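Flultance Publishes First Results From Table-Clearing Trials

Two-armed machines can put away most small objects, but remain slower than a person
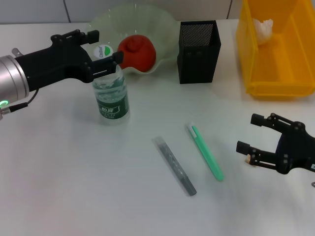
The research institute Flultance has released the first results of a program that asks how far general-purpose robot arms have come with ordinary household and shop-floor work. The report, published in December, covers 3099 attempts at short tidying tasks carried out by two-armed systems on a fixed worktable.

The tasks were chosen from a list of chores drawn up with two industrial partners, the retail fittings company Westard and the packaging firm Dierckx. They include standing bottles in a row, returning pens to a holder, moving items from a bowl to a storage bin and clearing paper waste from a work surface. No special fixtures were used, and objects were put down in a different arrangement before each attempt.

According to the report, the machines completed 70 percent of all attempts without human help. Results differed widely from one type of object to another. Upright, rigid items were handled most reliably. Pens and other thin objects lying flat on the table caused the largest share of failures, followed by clear plastic and glass-like surfaces, which the vision software often placed a short distance from their true position.

"A pen on a table is a very small target, and the fingers have to come down almost to the surface to close on it," said Lies Jansen, who leads the program at Flultance. "A person does this without looking. Our systems still have to look twice, and in a good number of cases they need a second try."

Speed remains the main obstacle to use outside the laboratory. In one part of the study, the institute set a limit of 600 seconds for clearing a full table of mixed objects. Staff members who performed the same task by hand finished well within the limit on every occasion. The robot systems did so in fewer than half of the sessions, usually because of time lost in repeated grasps — a problem the authors expect to ease as the control software improves.

The report also addresses coordination between the two arms. Most tasks were completed with one arm working while the other waited. Cases in which both arms moved at once were faster but led to more dropped or displaced objects. The authors recommend that future trials record these cases separately.

Roel Verstraete, head of operations at Westard, said the company does not plan to introduce such machines in its stores in the near future. "We see a possible use after closing time, when shelves and counters have to be put in order and speed is less important," he said. "During the day, the work changes from one minute to the next, and our employees are far better at it." Westard will continue to take part in the program for a second year.

Dierckx stated that it is considering a limited test at its Pomness site, where sample items are sorted by hand at the end of each shift. A decision is expected after the next round of results. The company said that no jobs would be affected by the test.

For household use, the report is more cautious. It notes that homes contain a far greater range of objects than were tested, and that wet, soft and fragile items were mostly left out of the first round. The authors advise against treating the overall completion rate as a measure of how a machine would perform in a kitchen or living room.

A second set of trials will add folding, wiping and the opening of containers. Each new task will be attempted 600 times under the same conditions. The full report and the task list are available from Flultance on request.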